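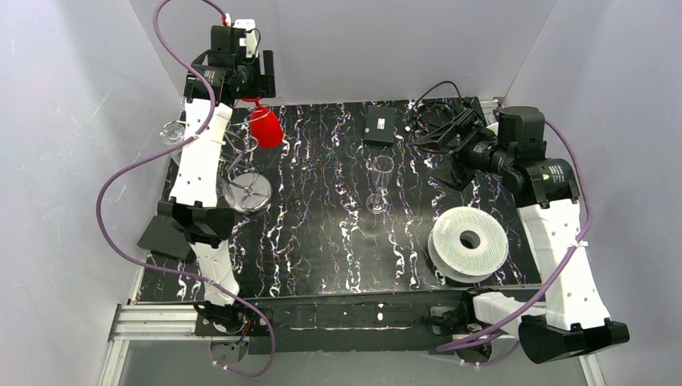

The Stone That Sells Itself

By Montri Ongart
12/25/22

Every kitchen showroom I walked through in September had the same pitch: this countertop will outlive you. Maybe. My parents' tile counter went in back in 1975 and still holds up a toaster, and no one ever called it an investment.

Dikeo, which sells veined black surfaces to builders, offers 247 patterns. I asked to see the ones people buy. The salesman laid out 7 samples, and I could tell maybe two of them apart.

Then there's the warranty. Yensuk promises "lifetime" coverage — until you reach the page that leaves out heat, seams and anything the installer did. What's left? I called twice to ask and got a brochure in the mail.

Odby, a smaller shop, at least admits that dark counters show crumbs and water spots. Their man wiped his own display down while we talked. He quoted me a price for the slab, then another for the sink cutout, and a third for hauling away the old tile. I kept the tile.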